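Two Hands, One Fruit Bowl: Aarti Ahuja on the Martens Gripper Kit

Aarti Ahuja has been renting out hand-held grippers for 7 months, and she still gets the same call every week. Someone has opened the case, found two black grippers and a bag of spare pads, and wants to know where the robot is.

"There's no robot in the case," she says. "You are the arm. You hold the thing, you do the job, and the recording is what you send to whoever is training the robot."

Ahuja runs the rental desk at Balus, a small outfit that lends the Martens kit to labs and startups by the month. Before that she repaired lab equipment, and she talks about the kit the way a repair person would, starting with what comes back broken.

"Pads," she says. "The pads wear first. People squeeze too hard. They come from using their own fingers, where you feel when it's enough. With a trigger you have to learn it again."

The kit rents as a pair or as a single. Most customers ask for the single, and she tries to talk them out of it if they plan to work in a kitchen.

"One hand is fine for putting things in a bin. Then they try to open a container or steady a bowl and they call me for the second one. Shipping it separately costs them more."

She suggests that new customers start with fruit. It is cheap, every piece has a different shape, and a mistake shows up right away on the skin. Her own practice sessions were done at a kitchen table with a tablecloth on it, and she recommends leaving the cloth on.

"A bare table is too easy. Cloth bunches up. If you drag a fingertip across it you find out how low you can go."
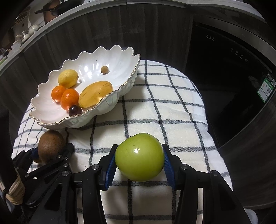

A green apple in one gripper and a kiwi in the other, with the fruit bowl behind.

Umesh Jaiswal, who was sent a pair by Ahuja in February for a project at Grusano, joined us for part of the conversation. His team collects recordings of table clearing and food sorting. He liked the kit more than he expected to, with some complaints.

"The apple is the one that teaches you," Jaiswal says. "It's wide and it's slick, so you need both pads flat on it before you lift. A kiwi you can pick up badly and get away with it. Anything the size of a grape, I told people to slow down or skip it until the second day."

His main complaint was weight. His operators worked in 60 minute blocks at first, and by the end of a block their wrists were sore and the recordings were sloppy. He cut the blocks in half and added a break. He would also like a softer trigger spring.

Ahuja doesn't argue. "It's stiff. Martens knows it's stiff. I have asked for a lighter spring as an option and I'm told it's coming."

He also found the printed guide thin. It covers charging and pairing, then stops. His colleague Myrto Lazaridis ended up writing four pages of her own on how to reach into a bowl without knocking the rim, and Ahuja now puts a copy in every case with her permission.

On price, Ahuja is direct. The deposit on a pair is $2,000, returned when the case comes back complete. Worn pads are not charged. A bent linkage is.

"If you drop it, tell me," she says. "I would like to hear it from you before I open the case."

Would Jaiswal rent again? He would, for another kitchen job. For warehouse boxes he thinks the jaws are too small, and he has been looking at other tools for that.

Ahuja's next batch of cases goes out with an extra set of pads and a longer strap. Customers who already have a kit can write to the rental desk and ask for both.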